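Kiltden Guest Rooms: Bedding and Making Up the Room
Frequently Asked Questions

What kind of sheets do you use?
Plain ones, and we love them! Every room gets solid-color sheets, no prints, so a spare from one room works in any other. We went with muted colors three seasons ago and have never looked back.

Can I bring my own bedding?
Please do. Leave ours folded on the chair and we'll put it away. Beds are a standard full unless your booking says Ojala Room, and that one's a queen (deep mattress, so bring the big fitted sheet).

Do you iron?
No, and we're happy about it. Sheets get a good shake and a quick smoothing by hand, then they go straight on. If you like a crisp bed, there's an iron in the hall closet and you're welcome to go to town.

How do I get the wrinkles out without an iron?
Mist the sheet lightly with water, pull it tight from the corners and leave it for 30 minutes with the window open. It works so well on cotton!

How often are sheets changed?
Before every arrival, and on Friday for longer stays. Want a fresh set sooner? Just ask, we keep 16 spares.

Is there anything to store things in?
Yes, boxes! We save every sturdy carton that comes through the door, whatever was printed on it in its first life. They're great for extra pillowcases, chargers, books, all the little stuff that ends up on the bed. 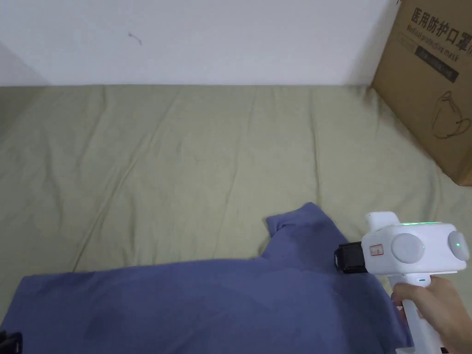 Marit wrote in to say that she stands a box against the wall while she sorts her things and only moves it to the floor when the bed gets made, and that a small one beats a big one every time. We agree about the small ones. Over 33 pounds of books in one carton is no fun on the stairs.

Can I take a box home with me?
Of course. Take two.

What about marks on the walls?
Little scuffs and pencil squiggles happen, so don't worry. A damp sponge gets most of them, and we repaint in July.

Where do used sheets go?
In the hamper by the back door, please, with the pillowcases turned right side out.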